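Home | Forums | New Posts | Members | Search | Log in

This site uses cookies to keep you logged in and remember your settings. By continuing you accept our use of cookies.

Kitchens & Laundry > Dishwashers > Does pre-rinsing really ruin your detergent?

gallero_drip
June 3, 2020
My sister-in-law sent me an article claiming you should never rinse plates before they go in the dishwasher. Supposedly the enzymes in the detergent need food to "work on" and if there isn't any they start attacking your glasses. I have rinsed for 20 years and my glasses look fine. Is there anything to this or is it one of those things people repeat?

Karabo Van Wyk
Repeated, mostly. The part about enzymes needing something to eat makes them sound like goldfish. They break down starch and protein. If there's no starch they sit in the water and get drained out.

What you may be doing is fooling the turbidity sensor, if your machine has one. Clean water, short cycle, and the one greasy pan in the back stays greasy.

cisano_street
I'd push back on that. We quit rinsing in July of last year and the cloudy film on our tumblers stopped getting worse. I scrape into the trash and load. Machine is a Bergmann, nothing fancy.

Karabo Van Wyk
Did you change anything else? Detergent, rinse aid, salt?

cisano_street
We switched from powder to tablets. Same week, more or less.

Karabo Van Wyk
Well, there you go.

cisano_street
There I go what? You don't know it was the tablets any more than I know it was the rinsing.

Lwazi Modise
He's got a point, neither of you can say. I'm suspicious of the whole "you waste thousands of gallons" pitch too. It always comes from somebody with a tablet to sell. I put a bucket under the tap and measured what I use for a quick rinse of a day's dishes, and it came to nearly 2 gallons. Over a year that adds up, sure, but it isn't the flood they make it out to be. And I don't run the tap hot for it, so the gas bill doesn't care.

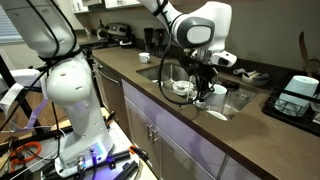 What does matter in my house is how long things sit. Oatmeal left overnight is cement and I don't believe any enzyme on the box is going to move it. I give those bowls a soak and leave the rest alone. If you only run the machine every other day, rinse. If you run it every night, I wouldn't bother.

soken69
Everybody here is ignoring the filter. Pull it out and look at it. My Soken manual says monthly and I bet half this thread has never touched theirs. Scrape-only people have the worst ones — I've seen rice in there that had gone gray.

gallero_drip
I have a filter?

soken69
Bottom of the tub, under the lower spray arm. Quarter turn on most of them. Wear gloves.

cisano_street
I clean mine, thanks. No rice.

Lwazi Modise
Some older ones grind the food up and don't have a filter you can remove, so check the manual before you start twisting things.

gallero_drip
OK, found it. I'm not going to describe it. The article didn't say one word about filters, by the way, but it did have a coupon at the bottom. I'll keep rinsing the egg and quit rinsing everything else and see if I can tell the difference.

Karabo Van Wyk
Change one thing at a time, though. Don't go buying tablets.

cisano_street
Very funny.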